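Dadwood folding table, two months in

Reviewed by Clementina Peixoto, 24 August 2021

I bought the Dadwood in July after our old gateleg finally gave up. We have a narrow kitchen and eat in it, so the table has to fold away when the washing machine door needs to open. I had looked at the Geria as well, but it only comes in one height and the legs stick out past the top.

Delivery and assembly

It came in one flat box, heavier than I could manage on the stairs. The instructions are clear enough, apart from step 19, where the drawing shows the hinge the wrong way up. I fitted it as drawn, took it off again and lost half an hour. You need your own screwdriver. The Allen key supplied is soft and started to round off before I had finished, so use a better one if you have it.

In use

With both flaps up it seats four, or five if somebody doesn't mind a leg between their knees. There is a slight wobble at the far end when you cut bread. I tightened everything after 3 weeks and that helped, though it hasn't gone completely.

The surface is the weak point. A mug left a pale ring in the first week and oil hasn't shifted it. I would keep any table like this covered. A checked cloth in a soft green suits a small kitchen, and it can take the usual clutter of a packet of paper roll and a tennis ball between meals.
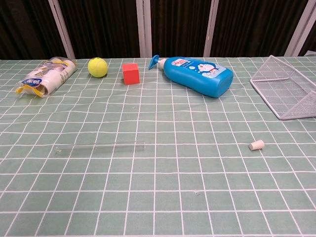 Folding and storage

Folded, it goes flat against the wall and I can get past with a laundry basket. The catch is stiff – use two hands and keep your fingers away from the hinge. Take the cloth off first or it jams.

Would I buy it again?

At this price, yes, for a flat or a spare room. If you want something for a large family, the fixed Clunlow is sturdier, but it needs a room of its own. Four stars, and it would have been more with a better finish on the top.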